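Otberg build log
July 22, 2023
Notdale shared workshop, back bench
Present: self, Karthik Biswas. Adelino Salgado by phone for the firmware part.

Aim for the session: get the leader arm (Otberg) driving the simulated arm over the serial link without the wrist drifting, then go through the object contact settings that were left in a mess in March.

Leader arm, mechanical

Joint 2 bracket reprinted at a higher infill and refitted. The old one had cracked along the layer line next to the lower bolt. New one has a deeper pocket for the bearing. Bearing went in with hand pressure and sat square, so I left out the retaining compound. Potentiometer on joint 4 replaced with the magnetic encoder Adelino sent. The magnet holder needed filing to clear the wiring; file on the shared drive is not yet corrected, do not print another from it.

Counterweight arm still too short. With the forearm level it drops slowly when released. Tolerable for short runs, tiring for long ones. Karthik wants a spring in place of the weight. I would like to keep the weight until the base is bolted down.

Serial link

Set the link to send at 200 Hz. At that rate the log shows no dropped packets over 2,000 frames. Raised it as far as 600 Hz to see where it gave up, and the microcontroller began to miss encoder reads well before the serial buffer filled. Returned to 200. There is nothing to be gained above this while the simulator reads the input once per step.

Adelino asked for the raw counts to be logged next to the filtered angles. Done. Column order in the log is now raw, filtered, commanded. Old logs have no raw column and the plotting script (Grotov) will fail on them until someone adds a check.

Contact settings

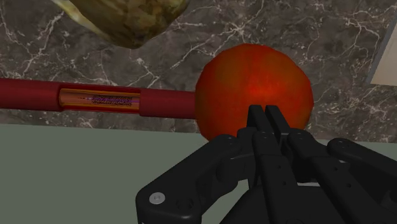

Contact margin was the first thing to sort out. The value left over from March was the same for every object in the scene, which is a poor choice when the collision meshes vary so much in quality. I have moved it into the per-object file so that each one can be tuned by itself. The hand is the harder case of the two end effectors, with more links and more pairs to check. With the two upright fingertips up against the lower front of the red sphere, the right end of the rod looks joined straight into the sphere's left side, and I could not tell by eye whether the two meshes were touching or overlapping. Printed the contact pairs to settle it. The rod and sphere were listed as overlapping at reset, so the spawn positions need more clearance. Sarkar (the scene loader) does have a clearance option but it works on bounding boxes, and a long thin part lying at an angle gets a very large box. Karthik will look at using the convex hulls.

Friction left as it was. Changing margin and friction together is how we lost a whole evening last time.

Drift at the wrist

Reproduced on the first attempt. Hold the leader still, wait, and the simulated wrist creeps in one direction. The raw column shows the encoder count steady to within one or two, so the fault is downstream of the encoder. Ruled out in order:

- encoder noise (raw counts steady)
- filter: bypassed, same creep
- gravity compensation in the simulator: switched off, arm sags as expected, creep still present on top of the sag
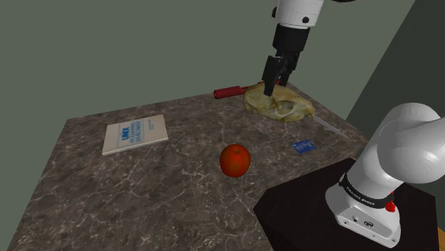 Which left the mapping from leader joints to commanded pose. We were integrating the difference between successive readings, and the rounding in the conversion always went the same way, towards zero, so a count flickering by one left a residue on each cycle. Replaced with an absolute mapping from a stored zero. Creep gone in the next run and in the 3 after that. The zero is now captured when the foot pedal is pressed, and the pedal has to be held for half a second so that a stray tap does not re-zero in the middle of a move.

One side effect: if the leader is moved with the pedal up, the arm jumps when control is taken again. Added a speed limit on the first part of the move. It is crude and should be done properly with a blend.

Gripper

Trigger on the leader handle maps to jaw opening, linear for now. Most of the travel is wasted at the open end and the last part is too coarse for a careful close. Karthik suggested a curve. Tried a square law on the bench with the plot open and it felt better, but neither of us was scoring it, so no number to put down.

Approach test after the mapping change:
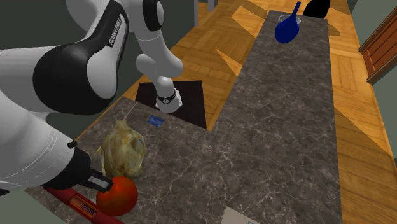

Gripper at the upper left of the tomato, cabbage behind.

Round objects want the jaws centred, and from the side it is hard to judge depth on the monitor. A second view would help. The screen on the back bench is too small for two windows at a useful size; there is a larger one in the front room that may be free.

The mesh for the cabbage is heavy. Step time went up when it was loaded and came down again with it removed. Collision version to be simplified, visual version can stay.

Left in this state

Leader arm clamped to the bench, power off, USB lead coiled in the blue crate. Firmware on the board matches the branch named wrist-zero. Do not flash from main, it still has the integrating version.

To do

Karthik: convex hull clearance in Sarkar.
Adelino: check the pedal debounce against his own board, his switch is a different type.
Self: correct the magnet holder file, blend on re-engage, simplify the cabbage mesh, longer counterweight arm (M6 rod, there is an offcut in the rack).
Anyone: column check in Grotov.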